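Packing for Kallport, round two

So I'm headed back to Kallport in August, this time for 16 nights, and I've been rethinking what goes in the bag. Last year I hauled up to 14 chargers and cables through Clodthorpe station and used maybe four of them (the camera battery one never left its pouch!).
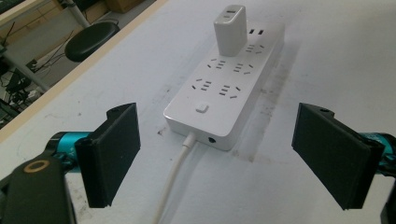
White power strip with a small USB charger plugged in.

My new rule is one pouch, and if it doesn't zip, something stays home. I'm also bringing real shoes. The harbor steps are steep and slick in the morning, and I spent most of one Friday limping around looking for bandages. 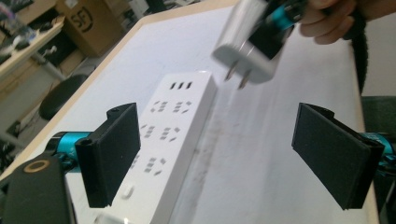 Food, then. Panagiotou is the bakery up the hill, and you want to be there before seven, while the cheese pies last. Bring coins — they wouldn't break a 100 for me and I don't blame them.
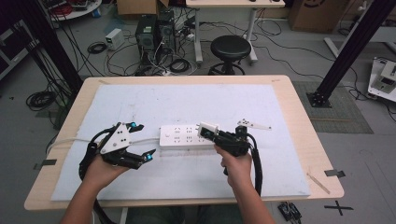

I still haven't decided about the Baltosberg side trip. The bus takes half a day and the guesthouse wants 3000 up front for the weekend, in local money, with no refunds. If you've done it, write back and tell me if the view is worth it. I'm booking next week either way.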